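Ivora Roll-Up Earbuds, three months in
Posted 17/02/2022

I bought the Ivora earbuds because my old pair died on the bus and I had a long week of train rides coming up. I paid 42 dollars for them at Hollis, the little electronics place by the station, and I've worn them pretty much every day for three months now. So this is less of a first look and more of a report from the trenches!

Sound first. They're warm, a little heavy on the bass, and voices come through great. Podcasts are a joy. Busy guitar music gets kind of mushy once you turn it up (I listen to a lot of busy guitar music, so that stung). I played with the equalizer in the app for an evening and got it most of the way there, but you do have to make an account first, and I grumbled through the whole thing.

Comfort is where they won me over. I have small ears and almost everything falls out or hurts by lunch. With the smallest tips I can go a whole workday and forget they're in - I once answered the door with them still playing.

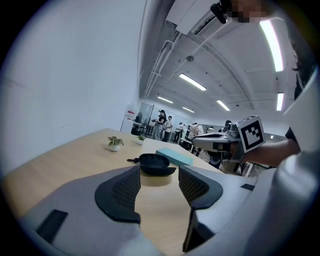
A reader going by Drondach wrote in after my first post to say the left bud on theirs kept dropping the connection whenever the phone was in a back pocket, and that a reset only fixed it for a day or so. They ended up sending the pair back and getting the Landirum ones, which cost more but stayed connected.

I've had a bit of that too, mostly in crowds and always on the left side. For me it comes back within a few seconds, so I live with it. If you take a lot of calls while walking you might not be so patient.

Battery life is fine. The box promises 24 hours with the charging case and I charge mine on Sundays and again midweek, so I'm not complaining. Ten minutes on the charger gets me through a trip to the gym and back.

The touch controls, though, ugh. Every time I fix my hair I skip a song. You can turn off the single tap in the app, so do that on day one.

I'd buy them again at this price. At full price I'd try the Landirum pair first.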